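Participants wanted: hand-held gripper comparison, two models, one skeptical test lead

Inard is looking for 26 people to help us find out whether the grippers we have been offered are as good as the sales sheets say. I doubt it. I've read a lot of sales sheets.

The two models are the Brurov and the Chiriac. Both are hand-held, one for each hand, and both makers claim a new user will feel at home with them within minutes. Neither could show me who those new users were. My guess is they were engineers who had already spent a month with the thing. So we want people who haven't.

You would work standing up in our hall, with other people working near you. Conditions are not quiet and the floor has cables on it.
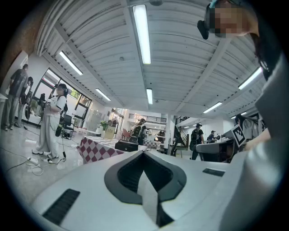
In the hall, with a gripper in the foreground.

Sessions run through August and last 73 minutes, breaks included. You'll do the same set of table tasks with each model: opening and closing boxes, moving small items, and handling cloth. Half the group starts with the Brurov and half with the Chiriac.

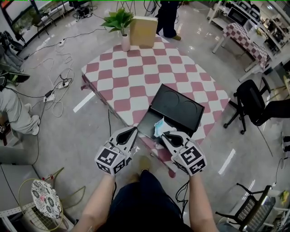 Cloth is where I expect the claims to fall apart. A rigid block tells you very little about a gripper. A rag that folds over on itself tells you a lot, and so does having to do it again when your wrists are tired. We log every drop and every regrasp, and we don't throw out the bad runs. If you fumble something six times in a row, that goes in the results, and you don't need to say sorry for it.

We are also checking whether the Zesine controller can follow the recorded hand paths. The last batch had 3,135 of them, and I was not impressed with how the fast ones played back. You won't have to touch the controller.

Who we want: adults with normal use of both hands, left-handers very welcome (we never get enough). Flat, closed shoes. If you've had wrist or shoulder trouble in the past year, please sit this one out. If you have worked for either gripper maker, same answer.

What you get: a flat payment per session, the same whether you do well or badly, and a copy of the results – including the parts the makers won't like. Some sessions will be filmed. Ask for the consent form before you sign up and read all of it.

To apply, write to Kausar Janjua at Inard by 26th January. Say which hand you write with and which weeks you can't do. No résumé, please.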